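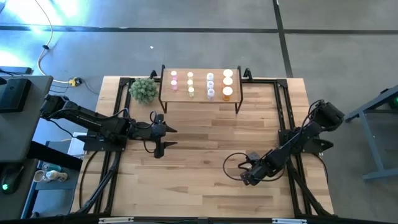 Home > Workshop > Tips > Grippers

Comparing gripper fingers on a bench with two arms

Small bottles are my favourite test for fingers! They roll, they tip, and the caps are a proper challenge. Try pointed fingers first — they get in between things packed close together on a shelf, where wide pads knock the neighbours over.

Set both arms to the same closing speed before you compare anything. I left mine at 1,000 in the Desside controller and wrote it on tape beside the keyboard.
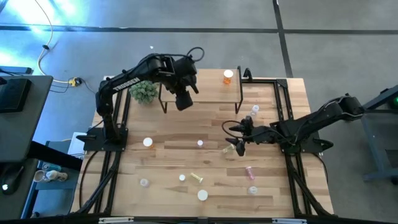 Give bottles lying on their sides their own column in your notes, as they need a lower approach than upright ones. Caps flat on the wood are harder still, so come in slowly and keep the wrist cable in a loose loop with plenty of slack. I'm trying softer tips from Nirnent next and can't wait!

Shares 2,200 | Comments 2

Pletalgate: Does the tape trick work for camera settings too? I keep losing mine.

Benítez: Brilliant, doing the caps tonight. Mine runs at 1,952 and flings them everywhere.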